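The tray bench at Wulmont

Fri 14 December

Wulmont packs breakfast trays for guest houses and small hotels. For 11 years the trays were laid by hand. Since the autumn one of the benches has had a robot arm, fitted by Skekura, and the people who used to lay trays there now divide the shift differently. Archana Pant runs the early team of 13. Bronisława Laskowska trains new starters and looks after the arm's settings.
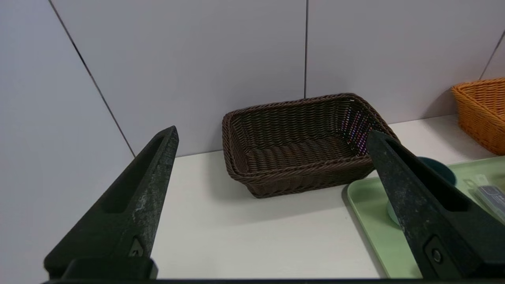
Bread baskets were the job most people wanted to hand over. They are light but awkward, and on a busy day there was a lot of reaching across the worktop to get at them. The arm now works the same counter, and Bronisława sets it up before the rolls come through. An empty brown basket like this one, right up against the tiled wall, needs the fingers wide open on the approach. The woven rim is the part she watches, as a hard grip can split the strands. Bowls and small packets on the green trays are still checked by a person before anything leaves the bench.

Archana says the mornings are quieter and the breaks more regular. Two of her team have moved to ordering and stock, and one has gone back to hand laying because she preferred it - there is room for both. The shift still starts at the same time and pay has not changed. What people miss is the talk across the bench, so the rota now puts them in pairs for checking.

A second arm is planned for the Calus site, where the team will be asked first which jobs it should take.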